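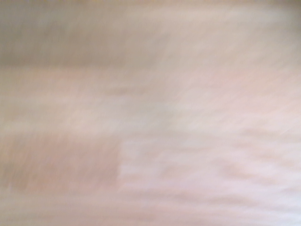 Motion blur is the first thing to filter when a wrist camera feeds the perception stack in a home workshop or kitchen setup. A detector will still return boxes on a picture where everything has turned to long smeared streaks, and the planner will act on them. The darker rose-beige patch at lower left has one fairly distinct near-vertical side, enough for a contour finder to report a rectangle. Reject the whole image before it reaches that step.

Score sharpness per tile
A single variance-of-Laplacian value over the full image hides local trouble. Split the image into 8 columns and score each one. In Sirero the setting is tile_cols under the input node. Pale cloth and paper score low even when the arm is parked, so record a baseline over the actual work surface first and set the threshold against that.

Gate on joint speed as well
Subscribe to the wrist velocity topic and drop any image stamped while the wrist is above your limit. Match on capture time, never on arrival time. With Holto's default queue the two drift apart under load and the gate passes the wrong images. Set queue depth to 2.

Shorten the exposure before touching the code
Lock exposure, raise gain, add a lamp over the counter. Noise is easier to remove than smear. Auto exposure will undo this every time the arm passes over something dark, so check that the lock survives a driver restart. The Surkik driver forgets it.

Plan a pause
Add a settle step to the pick routine: stop, wait 2 image periods, then look. Folding towels and sorting small parts both tolerate the delay. If the cycle gets too slow, lower the speed on the last leg of the approach and leave the settle step in.

Keep the rejects
Write them to a separate folder with the joint state in a sidecar file. In July our Barta log held 1,341 rejects from one week of towel folding, nearly all from the same retract move. Capping acceleration on that move cleared most of them.

Do not run deblurring on rejected images and feed them back in. The restored edges look fine on screen and land in the wrong place.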